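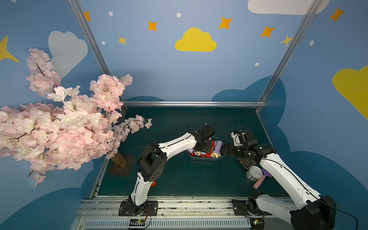
How often do the grippers on a two-arm bench cell need to be re-zeroed?

Every 15 hours of running time, and again any time you've had a gripper off or swapped a cable.

Shop > Bench Cells > Wulla Two-Arm > Setup and Care

Hi, I'm the person who packs the Wulla cells and picks up the phone when one of them acts up, so I get to write this page. The specs are on the order sheet. What I want to go over is what you do with the thing once it's on your bench, and how to keep it going through a long week of picking small stuff out of trays.

The Wulla comes as two white arms with black grippers, the front rail, the posts, the teal tabletop and the wall panels. Your arms ride in their own box with foam around the elbows. Please keep that box! If an arm ever has to come back to us it needs to travel in the same foam, folded the same way, and I've seen what happens to one that was mailed in a tote full of T-shirts.

Getting it on the bench

Put the rail down first and get it level. Then the two mounting plates go on, left one first, with all four bolts started by hand before you tighten any of them. Go corner to corner. I use the long hex key from the Ranik tool roll that ships with the cell, and I stop when it's snug (the roll has a short key too, which is for the elbow covers and will drive you crazy on the plates).

The back rail and the posts can wait until the arms are up. I like having the extra elbow room while I run the cables, and the panels are light enough to drop in last.

Now the spacing. Both grippers have to be able to come down over the middle of the table at the same time, and on a well-placed pair they'll nearly face each other over the tray, like ours in the photo up top. Put the tray where you want to work, power on, and walk each arm to it by hand in slow mode. If one of them has to stretch out almost straight to get there, slide its plate over and try again. It took me 4 tries on my first one — and I had the drawing.

Cables

Most of the calls I get are cable calls. The wires going to the gripper need a loose loop above the wrist, and people see that loop, think it looks messy, and zip-tie it flat to the arm. Then the wrist turns and something gets yanked. Leave the loop! Look at the left arm in the photo and you can see the black cables looping over the gripper. Mine look like that on every cell I set up.

What you do want to tidy is the front. The slotted gray duct is there for the long runs, and the lid pops off with a thumbnail. The little control boards sit on top of the duct by the arms, with a green light on each. Green means the board has power and is talking to the arm. If a light goes out, reseat the connector first and check the fuse second. Sheena Shearer in our repair room says eight out of every ten boards that come back to her have nothing wrong with them, and she'd like her afternoons back.

Regular care

After each day of use, wipe the gripper fingers with a dry cloth. No alcohol on the pads, it makes them shiny and then they slip on anything smooth.

Once a week, grab each arm just above its plate and give it a gentle wiggle. You shouldn't feel a click. If you do, it's the plate bolts nine times out of ten, and they need a quarter turn.

Re-zeroing takes a few minutes. Clear the tray, hold the gripper shut, press the zero button until the light blinks twice, let go. Do the other arm. Then run one easy pick with something soft before you trust it with a can or a flashlight. I use a chunk of foam.

The elbow joints are sealed and I'd ask you not to open them. They come back here at 18 months for new grease, and that visit is in the price for the first owner. October is always packed with these, so if yours is due in the fall, get in line early.

Swapping a gripper

Power off, wait for the green light to go out, pull the connector (squeeze the tab, please don't pull on the wires), then the two small screws on the wrist. Hold the gripper with your other hand while you do the second screw. It's heavier than it looks and it will find the table. Going back on, the connector goes in last. We stock the standard Brimico gripper and the narrower Van Dijk one, and both fit without changing anything at the wrist. The Van Dijk is nicer for thin things standing on edge but I find it fussy with round ones, so I keep the standard on both arms at home.

In the box with every replacement gripper: the gripper, two screws plus a spare, a pair of pads, and a card with the zero steps on it. Tape the card inside your cabinet door. Orders in before 8 in the morning go out the same day, and if you're not sure which gripper you've got, read me the letter stamped next to the connector and I'll look it up while you're on the phone.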